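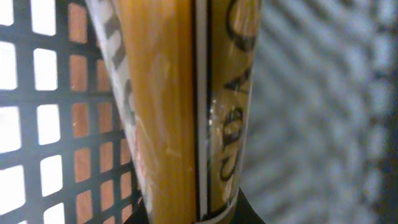
Según Mi-kyung Shim, el kit Skuna de Korness no vale lo que piden por él si solo se va a usar para guardar cosas en cestas. ¿Lo ha probado alguien?

Fletberg
2023-09-17

Hola a todos, y perdonad el rollo. Llevo desde diciembre dándole vueltas a comprar el kit Skuna (brazo, pinza de dos dedos y cámara de muñeca) para un taller de robótica con adultos. Son 2797 euros, con 30 días para devolverlo, y me da un poco de vértigo. Queremos hacer ejercicios con cosas de casa, sobre todo compra y cestas de plástico, nada de piezas de laboratorio. Mi duda es si la pinza se apaña con bolsas blandas y cajas de cartón juntas, o si habrá que comprar además los dedos largos.

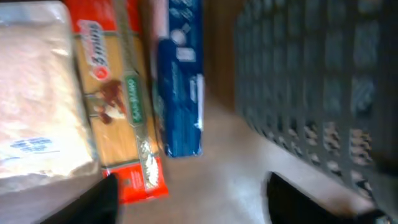 Pasta, una caja azul y el lateral gris calado, desde la cámara de muñeca.

Enlil_Ortuzar

Nosotros lo tenemos desde hace 5 meses y estamos muy contentos, así que te animo -- con matices, claro. Con las cajas rígidas no hemos sufrido nada. Las bolsas piden más paciencia: conviene bajar la fuerza de cierre y entrar despacio, porque el plástico se arruga y los dedos resbalan. Lo que más guerra nos ha dado han sido las cestas caladas. Al acercarte mucho, el borde te tapa media vista 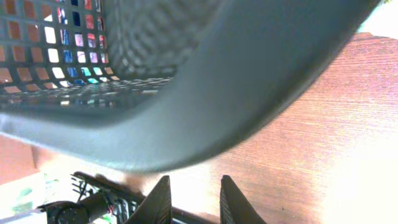

y hay que acostumbrarse a parar, subir un poco el brazo y volver a mirar antes de seguir bajando. Una segunda cámara fija, de las baratas, ayuda muchísimo (la nuestra va en un trípode viejo y tan feliz). Los dedos largos yo no los compraría de entrada, empieza con los de serie y ya verás lo que echas en falta. Y cuidado con los brillos, que junto a la ventana la mesa sale casi blanca. ¡Ya nos contarás!

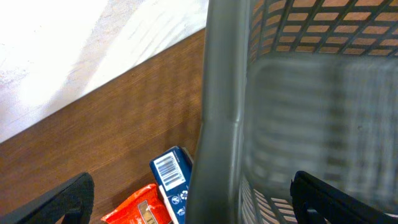

Caja azul y envase rojo anaranjado junto a la cesta.

Ki

pide el cable largo, el de serie es una birria. 44 euros y te ahorras disgustos. de las bolsas ni idea

Imprimir esta página
Enviar por correo electrónico

Preguntas relacionadas
Calibrar la cámara de muñeca del Skuna
Devolver un kit a Korness con la caja abierta
Almohadillas de recambio para pinzas de dos dedos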